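4. Sorting Small Blocks on a Wooden Board
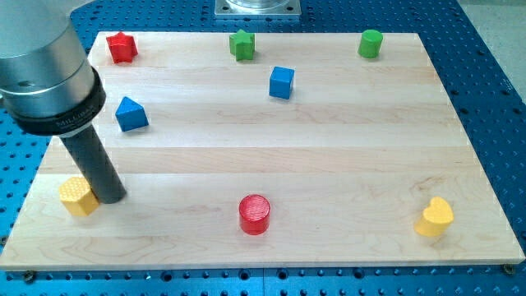 Kalkidan Fikre, Ertuğrul Duman, Sevim Uçar and Nusrat Kumarasinghe
Werkbridge Play and Materials Group, Grernham

Figure 4. The board with the full set of eight blocks: red, green, blue and yellow, two of each color, every block a different shape.

We are very fond of this set, and we think it deserves a section of its own. It is small enough to learn in a minute, yet it can be sorted in more ways than we expected when we began. The colors pair up and the shapes do not, so a person asked to "put the ones that belong together" has an easy first answer (two reds, two blues and so on) and then, quite often, a second and much stranger one. The yellow hexagon in Figure 4 was a favorite for these second answers. Some people grouped it by its number of corners, others by how it felt in the hand!

Layouts were drawn up before each sitting. We used 400 starting layouts in all, with the blocks spread over the board and never stacked, and collected 1604 finished arrangements. Of these, 1474 could be given a single sorting rule by both readers working apart. The rest are, to our minds, the most interesting part of the collection, and we return to them in Section 5.

The pale board matters more than we first thought. Its long strips give people lines to work with, and many arrangements follow a seam from one side to the other. An earlier trial on plain gray card (Duman and Fikre, the Nijs sittings) gave far fewer rows and many more loose clusters. We kept the wood for everything reported below, and we would happily use it again.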